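On Soup, and the People Who Measure It

I have been making the same soup since February and it has never once been the same soup.

This bothers me more than it should. I am not a precise person. I own one measuring cup and its numbers wore off years ago, so what I have is a cup. But I had it in my head that if you cook a thing every Saturday, with the same pot and the same general attitude, you would eventually arrive somewhere. Week after week I have put leeks and potatoes into water and gotten back a different stranger.

The recipe came off the back of a calendar from Okovau, the hardware store on Skostgate that also sells seeds and, for some reason, birthday cards. It calls for "leeks, cleaned." That is the whole instruction. Anyone who has cleaned a leek knows this is like a travel guide that says "France, crossed." A leek is a device for storing sand. You rinse it and there is sand. You split it and rinse it again and there is different sand, from deeper in, possibly older. I now slice mine first and swish the pieces around in a big bowl of cold water, then lift them out with my hands and leave the grit on the bottom. Do not pour the bowl through a strainer. I did that for a month and was simply putting the sand back on.

Then there is the matter of the green part. The calendar says to throw it out. My grandmother would have called the police. She used everything down to the tips, and her soup was the color of an army blanket and tasted wonderful. I have settled on a cowardly middle position: the pale green goes in the pot, the dark green goes in a freezer bag marked STOCK, and every few months I find seven of these bags behind the peas and feel accused.

Potatoes I will not argue about. Any potato. People on the internet will tell you that the wrong one turns to glue, and they are right, but only if you attack it with a blender like it owes you money. Mash it in the pot with a fork. Stop before you think you should.
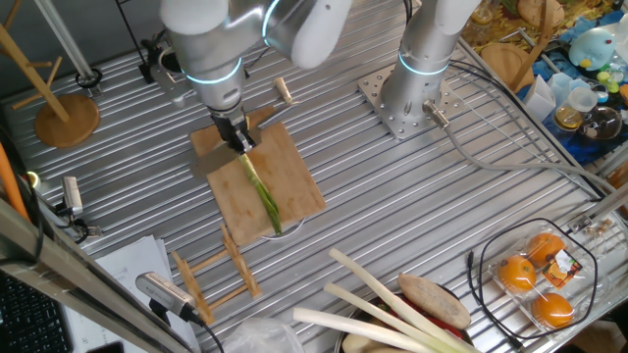 Which brings me to salt, the actual reason for this post. I salted by feeling for most of my life and I believed my feelings were good. Then I bought a small kitchen scale, a Workulura, on sale, and weighed what I was throwing in over four Saturdays. I won't print the results. Let's say that my hand is a different size when I'm annoyed. The soup I remembered as the best one, the one I had been chasing since winter, turned out to be from a week when the dishwasher had died and I'd been on hold for 90 minutes. It was just salty. I had been trying to recreate a mood.

So now I weigh. I also weigh the leeks, after trimming, and I use 200 grams of them to 200 grams of potato, which is a small pot, enough for me tonight and me tomorrow. Butter I still do by eye, a person has to have something. The leeks go in on low heat with the lid on, and they sit there until they slump. If they brown, turn the heat down and tell yourself it's rustic. Then potato, then water to cover, then the salt off the scale, which I tip in with the solemn face of a pharmacist.

The result is fine. It's good, even. It was the same two weeks in a row, and I stood at the stove with the spoon feeling something I can only describe as mild disappointment. I had solved it, and what I had solved was Saturday lunch.

Last week I put in a carrot, unweighed, and a bit of cheese rind that had been in the fridge door long enough to have opinions. It was too sweet and the rind never softened. I ate two bowls. The scale is back in the drawer on top of the takeout menus, and I've got a bunch of leeks soaking right now, so I should go and see about the sand.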